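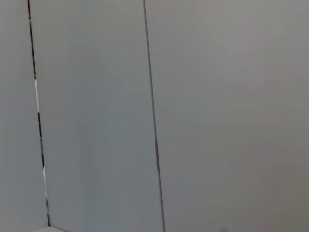 Page last changed: 15 July 2026

Rooms and Surfaces: Course Handout, Unit 4
Paint, light and flat color
Instructor: Mebrat Alemneh

Read this handout before the studio session. Bring a pencil, a soft eraser and the gray scale you made in Unit 2.

Why one paint gives several colors

A wall painted from a single can rarely looks like a single color. The paint reflects whatever light reaches it, and the light changes from one part of the wall to the next. A wall facing a north window looks cooler than the wall next to it. A wall near a wood floor picks up some warmth along the bottom. When two walls meet, each sends light back to the other, and the tone shifts close to the joint.

The paint chip from the store doesn't show any of this. It is small, it is usually seen under store lighting, and it has a white border that makes the color look darker than it will on a wall.

Terms for this unit

Value: how light or dark a color is.
Undertone: the slight lean of a neutral toward blue, pink, yellow or green.
Sheen: how much a dry paint film shines. Flat paint has the least sheen, gloss the most.
Reflectance: the share of light a surface sends back, on a scale from 0 to 100. Black is near the bottom and white near the top.
Cast: color a surface picks up from something close to it.

Whites and near-whites

White paint is where most mistakes are made. Two whites that look the same in the can may separate clearly once they are on neighboring walls. The undertone shows most in the shaded parts and least where the light is strong. Judge a white in its shadows.

A plain white wall will usually show a gradient across it, lighter toward the source of light. Flat paint makes the gradient soft. A glossier paint breaks it into bright patches and also shows dents and roller marks. 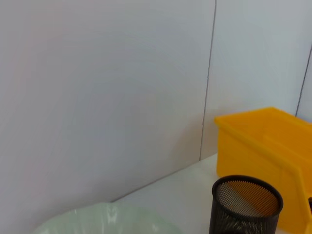 Case: the Fladell reading room

The reading room at Fladell was painted in February with one white, Cinberg 14, in a flat finish. The long wall was approved. The short wall was rejected twice as "too blue," although both came from the same batch. Hagedorn, the contractor, repainted it with the same result.

The cause was the lamps. The short wall was lit mainly by cool tubes and the long wall by warmer bulbs. Once the tubes were replaced, the complaint was dropped and no further paint was ordered. Keep the order of checks in mind: light first, then neighboring surfaces, then the paint.

Choosing a sample size

Paint a board at least as wide as your forearm is long. Leave no white border. Stand it upright against the wall, since a board lying on a table catches light from overhead and will look paler than it should.

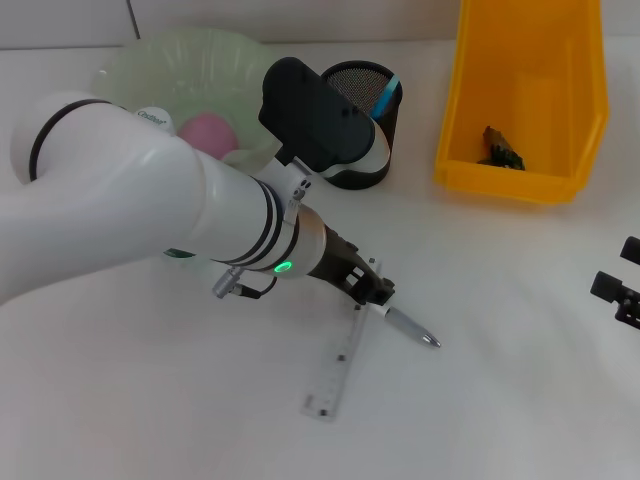

Look at the board in the morning, at midday and after dark with the lamps on. Write down the value each time, using your gray scale. Move it to a second wall and repeat.

Assignment

Use the Silska sample sheet, item 1137 at the supply desk. Record one neutral on two walls that meet, and write a page on the differences. Hand it in at the start of the next session.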